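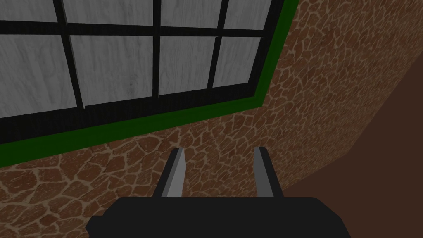 Minutes, Ulau Spring Fair planning meeting, March. Jennylyn Lumanlan opened at 7:12 p.m. with the claim that last year's fair drew 3,098 people. Nestor Enriquez asked who had counted. No answer was recorded. On stall colors, Nayara Arruda wants bright green trim, like the band along the black window frame. Marites Dimaculangan doubted that paint brings in visitors.

Raffle: Precious Dela Peña reported that Flullow has offered 12 prizes – nothing in writing yet.

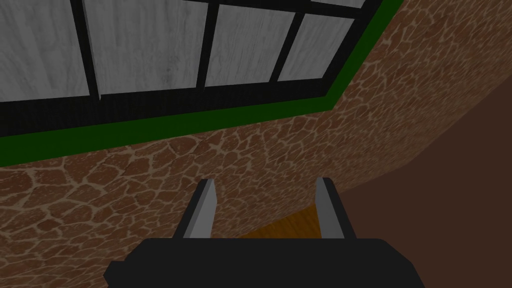
Nestor would like a letter before tickets are printed. Agreed. The first run is cut to 300 tickets.

Music: Kos will play two sets. Heto asked for three and a fee, and Marites saw no case for either. Held over. 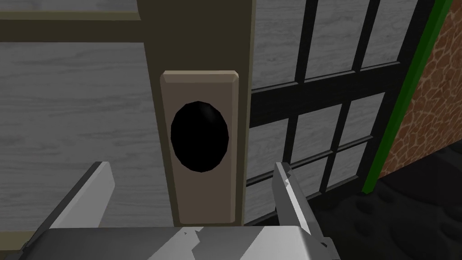

Storage of the cash boxes was raised again. Jennylyn considers a locked room enough. Nestor pointed to the beige plate with the big black oval opening and said he would want to see a key turn first. Precious to get a price for a safe.

Closed 8:40 p.m.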